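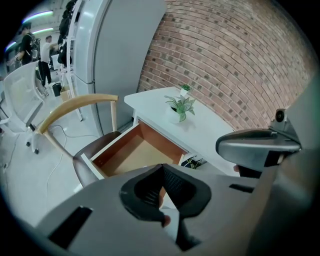

A desk belongs against a wall, one of our diarists wrote in her first week, and she would no sooner put hers in the middle of the room than park her car in the middle of the road. We begin with her remark as it sets out so plainly a feeling that many of the diaries circle around without quite saying.

Figure 2. White desk set against a red brick wall.

September 23, 2018
By the Kurkasden Rooms and Habits Group

Search this journal Enter keywords Go

4.2 Walls, windows and the pull of the edge

Readers who have come straight to this section may like to be reminded that the diaries were kept through April by people who do at least part of their paid work at a desk or table of their own choosing. We received 298 diaries that were full enough to use, and between them they hold 3,720 entries, some no longer than a line and others running to several pages (we are grateful for both kinds, though the long ones did keep us up at night). Each entry records where the writer sat, what was in front of them and behind them, and anything about the spot that had pleased or bothered them that day.

Of these entries, 792 speak directly about a wall. That was more than we had expected. When we planned the study we thought windows would take up most of the writing, and our coding sheet gave daylight a whole page of its own while walls had to share a line with doors and heaters. We redrew the sheet after reading the first 100 entries, and we would encourage anyone planning similar work to leave themselves the same room to change their minds.

What people say about walls is often quite affectionate. They lean things on them, pin things to them and rest their eyes on them. Brick comes up a good deal, partly, we suspect, owing to the age of the buildings along Gisler Street, where many of our diarists live or rent space. Several mention the colour, calling it cheerful or warm, and one described following the mortar lines with her eyes while waiting for a telephone call to be put through. A smaller group found brick hard to live with. It would not take a drawing pin, it shed grit onto papers, and in the early mornings it seemed to them to give off a chill of its own. 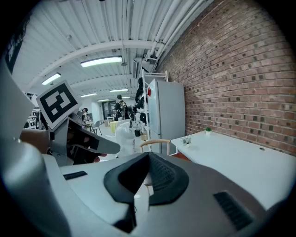

Painted plaster drew fewer comments of either sort. It was mostly noticed when something was wrong with it, such as a crack that had grown or a patch where an old shelf had come down, and we were a little sorry to find so few kind words for a surface that so many people look at all day long.

The matter of what lies behind the sitter is harder to sum up. A desk pushed to the wall usually leaves its owner with their back to the room, and we had read in earlier work that people dislike this. Our diarists were divided. Those who lived alone hardly raised it. Those who shared a room wrote about it often, and their feelings changed with the hour and with the company. One writer was perfectly content with her back to her sister and quite unable to settle with her back to her sister's husband. In the Cloltora flats, where the main rooms are long and narrow and the door is at one end, people tended to turn the desk side-on, so that the wall was at the elbow and the door could be seen with a small turn of the head. They had come to this separately, as far as we can tell, and more than one was rather proud of it. 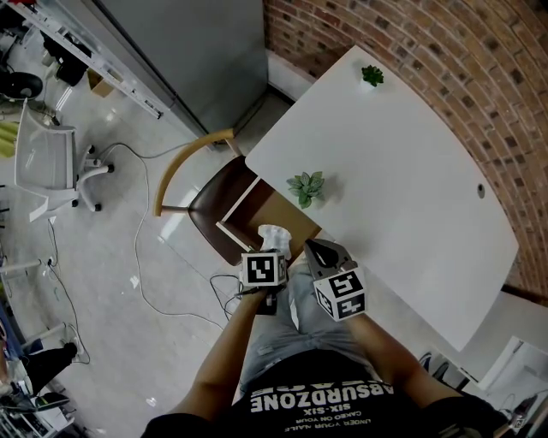

Tables deserve a paragraph of their own. A good many people had no desk, or had one and did not use it, and did their work at a table that had to be cleared for supper. Their entries are less about walls and more about edges: which side to sit on, how much of the surface could fairly be claimed, and where things might be put down without being moved by somebody else. The moving of other people's papers is treated in section 4.4, where it takes up more space than we would have liked.

We should add a caution about the season. April in Kurkasden is mild but changeable, and a wall that is pleasant company then may be less so in the cold months. The Fukamer diaries, which we hope to report separately, cover a full winter, and from an early reading there is a good deal more in them about draughts.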